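4. Preparing Your Items for the Auction Preview

This section explains how to register objects in Clindovari before they go on public display. You need a seller account and the intake form from the Zatdale office.

1. Open the Collection menu and select New Lot.
2. Type the title of the lot. The title can have up to 200 characters.
3. Choose the type: costume, photograph, letter, award or other.
4. Add the name of the previous owner, if it is allowed to be published.
5. Press Save. The lot receives a number, and this number must be written on the paper tag.

Note: One lot can contain up to 30 objects. For bigger groups, please make a second lot.

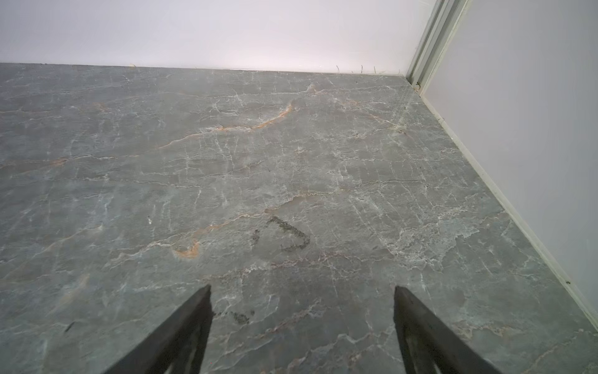
Fig. 9. Marble floor and white walls, corner view.

Costumes are registered in the same way, but the condition report is obligatory. Please fill it in before the tag is attached.

6. Open the tab Condition and mark each repair, stain or missing button.
7. Enter the reserve price. Leave the field empty if there is no reserve.
8. Press Send to Preview. The status changes to Waiting.

Caution: After the status is Approved, the reserve price cannot be changed by the seller. Write to Lensa Wubshet at the preview desk and include the lot number.

If the status stays on Waiting for more than 9 days, send the form again from the tab History.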